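Home Explore Notifications Messages Lists Profile

Reinhold Fuchs
1/ Finished the second draft of the Soltdale handling rules for soft items. Main change: a grasp on cloth is now defined by where the pads meet, and the old wording about "holding firmly" is gone.

2/ The old text came from rigid parts. It assumed a part has one shape and that the shape survives contact. A shirt meets neither condition, so half the checks could not be applied as written. 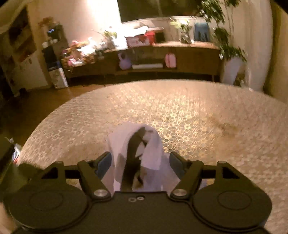
3/ Rule 2 covers pad contact. Both pads must face each other across the fabric, and the operator logs what lies between them. A white cloth bunched between blue pads with a dark strip running through it is logged as "bunched, strip in grasp." Logging it as "cloth, held" is a reject under the new draft.

4/ Wolfram Seidel asked for a force limit in Rule 2. I left it out. We have no force readings on the hand-held units, and a limit that can't be checked does not belong in a rule. 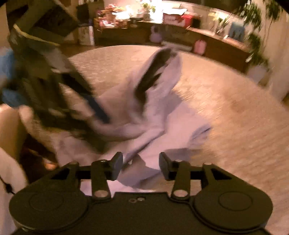
5/ What we can check is the log. At Fultthorpe we went through 1309 entries against the first draft, and 244 had no usable start point. Most of those began after the fingers had closed. The draft now requires every entry to start with the fingers open.

6/ Rule 4 covers two grippers on one cloth. One is named the holding side and the other the moving side before contact. Swapping roles is allowed, but a swap starts a new entry.

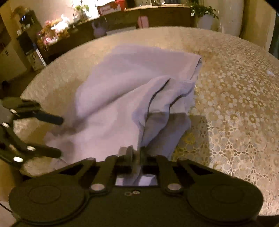
Two grippers, one cloth, patterned tablecloth. Rule 4 applies.

7/ Surface is now a required field. Use the plain name: rug, tablecloth, bare floor. The Weidemann template has a free text box for this and people leave it blank. Lavudis replaced it with a fixed list in January, and we are copying that.

8/ One point came up twice in comments, so I'm putting it in the thread.

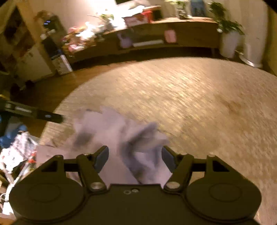 Does a dropped cloth void the entry?
Only if the operator touches it by hand before the next grasp. Otherwise mark the drop, keep the entry open and continue.

9/ Comments on Rule 4 are still open. Please cite the rule number and paste the wording you want changed. General remarks go in the other thread.

Contact | Terms | Privacy | Back to top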